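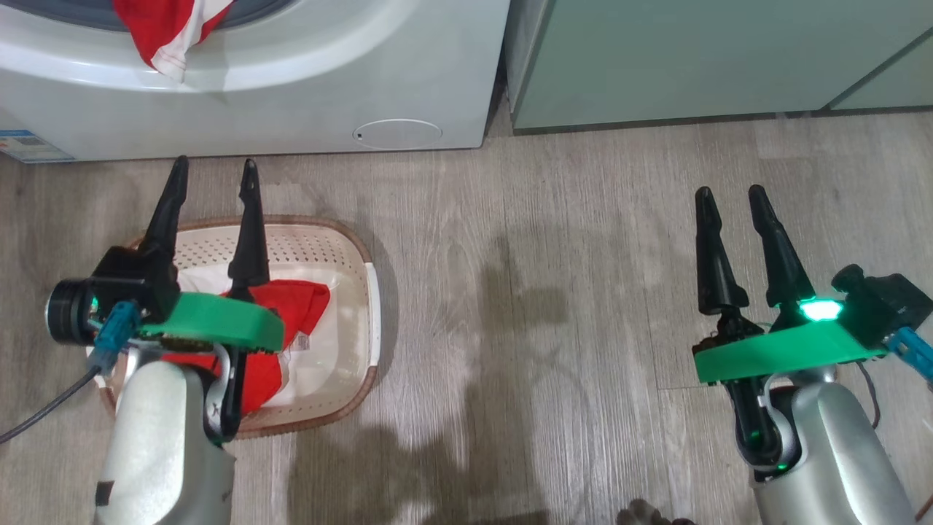
So I finally caught up on Jevska, all 17 episodes, and oh boy, do I have opinions! The first two drag (stick with them), but once Yulan Lu's detective gets to Grillwood the whole thing wakes up. I watched the last four in one sitting and was useless at work the next day. 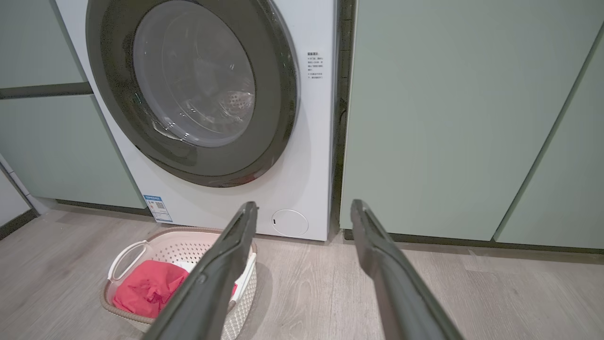

Hongmei Dong plays the sister and she steals every bit she's in. Season 2 starts in September, 20 episodes this time, and I'm already bugging my brother to watch so we can start it together.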